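Naheed Orakzai lleva dos años al frente de la distribución en Tonum, un estudio pequeño que vende sus juegos sin protección anticopia. El último, *Rumness*, salió en junio y se puede guardar en un disco, pasar a otro ordenador y ejecutar sin cuenta. «El comprador recibe un instalador y una factura», explica. «Con eso le basta».

La decisión no fue unánime. Kęstutis Laur, programador, quería una activación en línea la primera semana. «Hicimos la prueba con *Zirnville* y recibimos 592 correos de soporte», recuerda Orakzai. «Casi todos eran de gente que había pagado y no podía entrar». 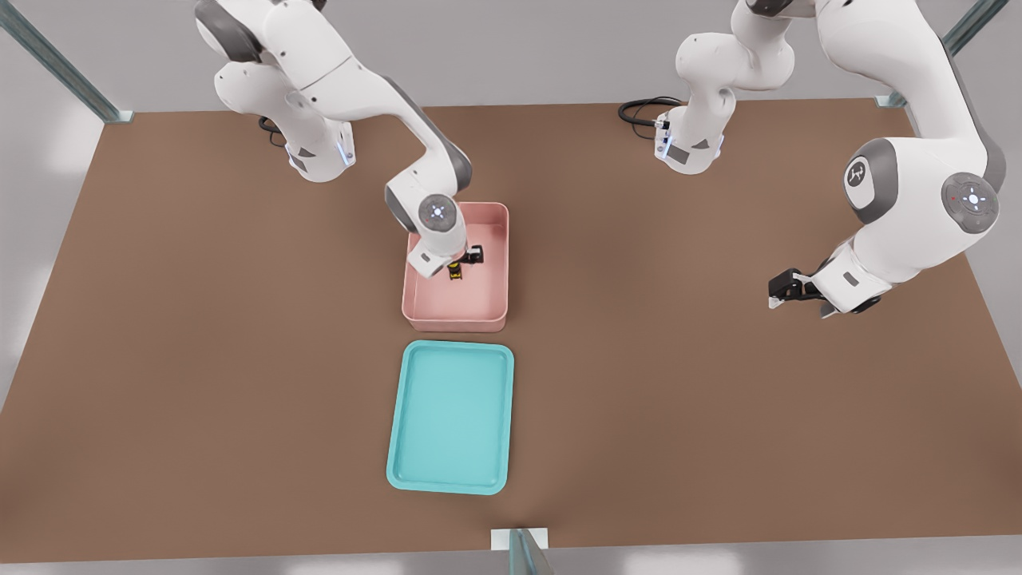

*Escena simulada con dos brazos robóticos blancos, una cubeta rosa y una bandeja turquesa.*

Sobre las copias ilegales no da cifras. Dice que existen y que el estudio dejó de buscarlas. «Éramos ocho personas y una pasaba las mañanas mandando avisos de retirada – era un sueldo entero».

Le preocupan más las tiendas. Algunas exigen su propio cliente aunque el juego no lo necesite, y Tonum ha rechazado dos contratos por ese motivo. «Laur todavía cree que nos equivocamos con el segundo», admite.

El próximo parche de *Rumness* añadirá partidas guardadas en una carpeta visible. Se descargará desde la web del estudio, también sin registro.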